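Greifer verliert nach dem Nullsetzen die Schalen, Arm Storkilero, Tisch 2

Niloufar Taheri
29. Mai 2021

Hallo zusammen, unser Storkilero räumt Plastikgeschirr zusammen, oder er soll es jedenfalls. Im April habe ich den Greifer neu genullt, streng nach Anleitung, und seitdem schließt er an den Schalen ein Stück zu hoch. Becher gehen, solange sie stehen. Liegende Becher schiebt er vor sich her wie ein Hund den leeren Napf.

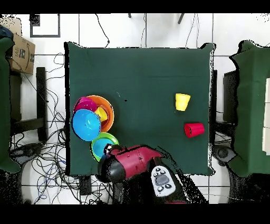 Die Schließkraft steht auf 38, der Höhenversatz auf 910, beides Werkseinstellung. Firmware 3177. Neu gestartet habe ich so oft, dass der Arm vermutlich schon beleidigt ist. Muss ich den Versatz von Hand ändern, oder habe ich beim Nullen etwas verbockt?

Shayne Doolan
Bei mir ging es nach einem Neustart wieder.

Imani Ostrowski
Auf welcher Fläche hast du genullt? Ich tippe auf die nackte Tischplatte, so steht es nämlich in der Anleitung. Mit Tuch darüber passt der Wert nicht mehr, und wenn das Tuch Falten wirft, passt er an jeder Stelle anders nicht. Also: Tuch stramm ziehen, unter der Platte festklammern, Greifer leer und geschlossen aufsetzen, am Bedienfeld die ovale Taste halten, bis es piept (bei meinem zumindest). Den Versatz lässt du danach in Ruhe. Wer an dem dreht, dreht auch nächste Woche noch.

Falls er dann immer noch zu hoch zupackt, schau dir die Fingerpolster an. Meine waren auf einer Seite blank. Ersatz gibt es bei Escobedo, Lieferzeit nach Laune.

Liegende Becher kann meiner übrigens auch nicht. Ich stelle sie hin, bevor er anfängt. Automatisierung eben.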